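**Week 5 – Collecting demonstrations with a hand-held gripper**

Notes by Getachew Gashaw. Read before the Sunday session at Varnbridge.

Last week we covered what a policy does with its training data. This week is the part that takes the time: getting the data. One demonstration is one attempt at one task, from the moment the gripper leaves its starting point to the moment it comes back. The Zakeo task set asks for 2,000 of them, and a good pair gets through 35 in an hour.

Our first task is tidying small things off a bed. A sheet is harder than a tabletop. It wrinkles, it gives under the fingers, and a battery lying on it can roll into a fold.

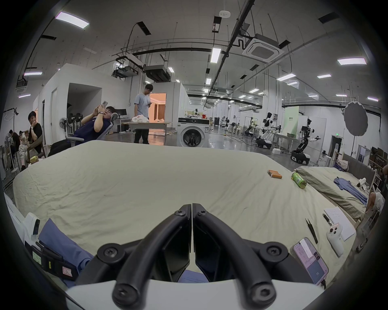
Work in pairs. One person holds the gripper and the other keeps the log and resets the bed. Swap after 43 demonstrations, even if you don't feel tired. Henok Tesfamariam's group skipped the swap in March and their later grasps were noticeably sloppier.

### Before each demonstration

- Move at least 2 objects and turn one of them.
- Pull the sheet a little so the wrinkles change.
- Open the fingers fully.
- Check that your free hand is out of view.

Leave the background alone. People sit, stand and walk past, and the policy has to learn that none of this matters to the grasp. 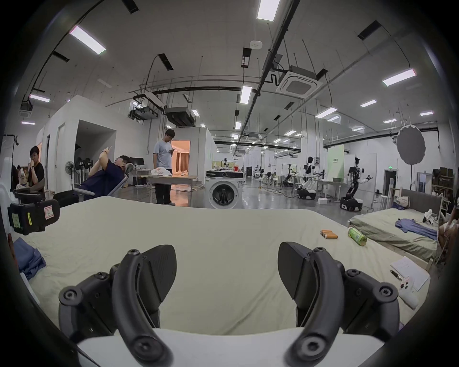 Approach at an even speed and close the fingers only once they are on both sides of the object. If you miss, back off and try again without stopping the recording. Recoveries are useful – log them as "R" so they can be sorted later. Dropping something on the floor ends the demonstration, and it gets logged as "F".

Don't delete failures on the day. Trarnoma's review tool needs the full set.

**For next week:** read the Olteanu chapter on coverage and bring your log sheet.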